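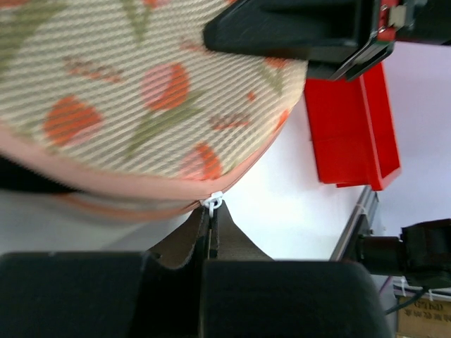 Storing small bits in a fabric pouch: how do you keep it tidy?
Posted 26 January 2021 in Home & Organizing

I've fallen hard for soft fabric pouches! Mine has tulips on a striped ground with pink piping, and it's my favourite colour mix ever. Trouble is, whatever I fold and tuck inside ends up bunched on one side and I can't close it flat. I've tried it 13 times this week. Any tips? My Skikon travel case never did this, but it's so dull.
Birthe Bech

gradside_31
Love these! Open it right out flat on a table before you put anything in, both halves side by side. Then fold the cloth a bit smaller than one half and keep it well clear of the seam.

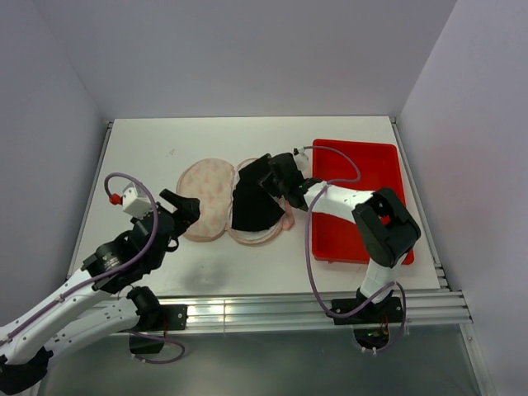 Pouch opened out, black cloth over the right half

Smooth it from the seam outward with your palm and the lid half comes over so nicely. I do five of them before every camping trip and it's weirdly fun. A bin beside you is great for whatever doesn't make the cut!

Skullville
just roll it. works for socks anyway

Kárason
Rolling made mine too fat to close, so I'm with the folding crowd. Thin cotton is lovely for this, but fleece is hopeless. Also check the piping isn't tucked under when you shut it, mine catches every time.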